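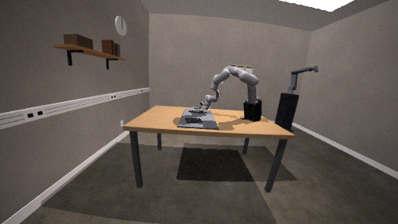

A plain wooden table with an orange-brown top.

Caring for a wooden table: cleaning, stains, scratches and loose legs

Last updated 5 February 2022

When we moved to Taltton we had one table for everything. We ate on it, I cut fabric on it, and in the evening it was a desk. After four years it had white rings, a burn from a small pan, one leg that moved, and a sticky place near the corner which I could not explain. I wanted to throw it away, but a new one of the same size was too expensive for us, so I began to learn how to repair it. This page is what I learned. I am not a carpenter, and I write only about the things which I have tried on our own furniture or on the furniture of my relatives.

First find out what finish you have

Before you put anything on the table, you should know what is already on the wood. Most mistakes I made in the first year came from this. There are three kinds of finish which you will usually meet at home: oil or wax, lacquer, and shellac on older pieces.

Put a small drop of water on the underside of the top, or on a place where the finish is the same but people do not look. Wait ten minutes. If the drop stays round and the wood below does not change color, it is probably lacquer or another hard finish. If the wood becomes darker, the finish is oil, or it is worn out. For shellac, touch a hidden place with a cotton bud and a little alcohol. Shellac becomes sticky very quickly. If it does, keep alcohol and strong cleaners far from this table, also the hand gel which many of us now have in the kitchen.

Write the result on a piece of masking tape and put it under the top. I did this for all our tables and it has saved me from doing the test again.

Everyday cleaning

A soft cloth, a little wet, and then a dry cloth. That is enough for most days. The cloth should be so well wrung that it does not leave drops. Always wipe along the grain, especially on oiled wood.

If there is grease, use one teaspoon of mild dish soap in a liter of warm water. Wipe, then wipe again with clean water, then dry. The second wiping is the one people forget. Soap that stays on the table makes a dull film, and dust sticks to it. My sticky corner was exactly this: old soap, many layers. It came off with warm water and patience.

I do not use vinegar on wood. Many pages recommend it, and on a strong lacquer a weak solution will probably do nothing bad, but on our oiled table it made a pale area as large as a hand. Baking soda is also too rough for daily use. Do not use the green side of the sponge. Spray polish with silicone gives a nice shine for two days, but later, if you want to put new lacquer on the table, the lacquer will not stick well in these places.

Crumbs in the joint between two boards can be taken out with a wooden toothpick or an old soft toothbrush. Please do not use a knife.

White rings

A white ring from a hot cup means that moisture is in the finish, and it has not reached the wood. This is good news. Try these things in this order, and stop when the ring is gone.

1. Leave it alone for one or two days in a dry room. A fresh ring sometimes disappears alone.
2. Put a dry cotton cloth over the ring and press with a warm iron, without steam, for a few seconds. Lift, look, and repeat. The iron should be on the lowest setting. Do not do this on shellac.
3. Rub a little plain petroleum jelly on the ring, leave it overnight, and wipe it away in the morning.
4. On a hard lacquer, use a very small amount of white toothpaste (no gel, no little grains) on a soft cloth. Rub gently along the grain and check often. It is a polish and it removes a little of the finish.

With the iron I removed five rings in one afternoon, but the sixth was old and it is still there. A bowl of fruit stands on it.

Black rings and dark stains

These are more difficult. A black stain usually means that water went into the wood itself, often together with iron, for example from a wet tin can or a flower pot with a metal base. You cannot wipe it away. The finish must be sanded off and the wood treated with oxalic acid, sold as wood bleach. It is poisonous, so wear gloves, glasses and a dust mask, keep children and animals away, follow the text on the package and rinse the wood well after. If your table is valuable, give this work to a furniture workshop.

For red wine or coffee on oiled wood, blot at once with paper, do not rub. Then clean with a little soapy water and let it dry for a night. If a shadow stays, sand lightly along the grain and put new oil on this place.

Ballpoint ink is the stain with which I had least success. Our children's homework from one winter can still be read on one end of the table, if the light comes from the side.

Scratches and dents

For a fine scratch which did not go through the finish, a paste wax in the color of the wood is usually enough. Put on a thin layer, wait until it looks dull, and polish with a clean cloth. I use the Folico wax in the light brown tin, but any furniture wax of similar color will do. Choose a tone a little lighter than you think. Wax that is too dark makes each scratch look like a pencil line.

A walnut rubbed over a scratch does hide it for a time. Remember guests with a nut allergy, and do not do this on a table where people eat.

A dent is different from a scratch, because the wood is only pressed and not missing. On raw or oiled wood you can often lift it:

Put a few drops of water in the dent and wait five minutes.
Lay a damp cloth over it.
Touch the cloth with the tip of a hot iron for two or three seconds.
Let the wood dry completely before you decide to repeat.

When it is dry, the surface will feel a little rough. Smooth it with fine sandpaper and put on oil. On lacquer this method can leave a white mark, so I only do it when I am ready to refinish the whole top.

Oiling the top again

An oiled table needs new oil once or twice a year. I do ours in March, when the windows can be open again and the heating is lower.

Clean the table the day before and let it dry for the night. Sand lightly by hand, along the grain, with 180 paper and then with 240. Remove the dust with a vacuum cleaner and a cloth which is only slightly damp. Put the oil on with a cotton cloth, a thin layer, and leave it for fifteen to twenty minutes or as long as the can says. Then wipe away everything that the wood did not take. This must be done with care, also at the edges, as oil that remains on the surface becomes sticky and takes weeks to harden. Wait a day and do a second layer.

A 1000 ml can of the Vidal hard oil lasts us over four years, and we use it also for the cutting boards and one shelf. Check that the can says it is suitable for contact with food.

An important warning: cloths with oil can become hot and begin to burn without any flame near them. Do not throw them in the trash in a ball. Spread them flat outside on something which cannot burn until they are fully stiff and dry, or put them in a metal can filled with water and close the lid.

When the table is not steady

First check the floor. Turn the table by a quarter and look if it still rocks. If it stops, the floor is uneven, and a felt pad under one leg will solve the problem.

If it rocks everywhere, turn the table upside down on a blanket. This is work for two persons. Look how the legs are fixed. When there is a metal corner plate with a bolt, tighten the nut a little at each leg, going from one to the next and back again, instead of making one fully tight at once. If a screw turns and does not hold, the hole is too wide. Take the screw out, fill the hole with wood glue and a few toothpicks or a thin piece of dowel, cut it level, wait until the next day and put the screw in again.

For a glued joint, take it apart fully if you can, scrape away the old glue, and glue it again with a clamp. New glue over old glue does not hold for long. I clamp for a whole night, even when the bottle promises thirty minutes.

Felt pads wear out faster than you expect and they collect small stones, which then scratch the floor. I change them every spring. The Stelico pads which you fix with a small nail stay better on wooden legs than the ones with adhesive, but for metal legs you need adhesive, and the leg must be cleaned with alcohol before.

Sun, heat and dry air

Wood changes color in the light. If you leave a cloth or a tray always in the same place, you will find its form on the table after one summer. Move things from time to time. If the table can be extended, open it for some days so that the middle part gets light too.

Do not place a table directly beside a radiator. In winter ours got a crack as thin as a hair, and in the summer it closed again. I did not fill it. If you fill such a crack in the dry season, the filler will be pushed out when the air is humid.

What I keep in the drawer

Two cotton cloths, mild soap, wax, a small bottle of oil, sandpaper 180 and 240, wood glue, felt pads, toothpicks and a soft toothbrush. The big can of oil stands in the cellar, with the date of opening written on the lid.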